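[Sarnwood-list] Re: Shared kitchen at the hall, what stays and what goes 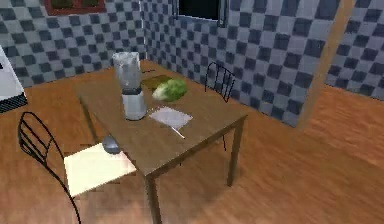

Matubbar

May 28, 2022

Replying to the message from Flaltwood Road, which I have copied below for people who only get the digest.

> We had the hall kitchen for a lunch last month and could not find
> the big stock pot or the second kettle. Is there a list anywhere
> of what is supposed to be in there? Also, the booking page says
> the kitchen comes with the hall, but the key for it was not on
> the ring. We had to go back to the office and lost the best part
> of the morning.
>
> I would rather pay a bit more and know what I am getting.

There used to be a list taped inside the pantry door. It came down when the door was painted and never went back up. I have an old copy, and it is badly out of date. It still has the deep fryer on it.

On the key: the kitchen was split off from the hall booking at the start of the year, but the page was not changed. If you book the hall only, you get the small ring. If you want the kitchen you have to tick the second box, lower down, and the charge is $65 for the day. I agree this is easy to miss. I have asked for the wording to be fixed.

On the pots: two of the large ones went over to Rekau for their spring supper and are still there. I can pick them up next week if someone will be at the hall to let me in – any evening after 6 is fine. I don't know about the kettle.

As for paying more, I am against it for now. The kitchen account stands at $559, and the only big cost I can see coming is the oven door seal. Raising the rate would mostly hurt the small groups that come every week and only make coffee.

What I would do instead:

Put a new list up, with a date on it.
Mark the hall's things with paint on the base. Tape comes off in the dishwasher.
Ask people to write down anything they borrow, with a phone number.
Clear the top shelf, which is all lids that fit nothing.

Small appliances left behind by groups are a separate question. My view is that they should be held until the end of August and then given away. The cupboard under the window is full and the door no longer shuts.

If you have strong feelings about any of this, please write to the list and not to me directly, so that it all stays in one thread. The next hall meeting is at 9 in the morning, in the small room as usual, and I will bring the old list with me.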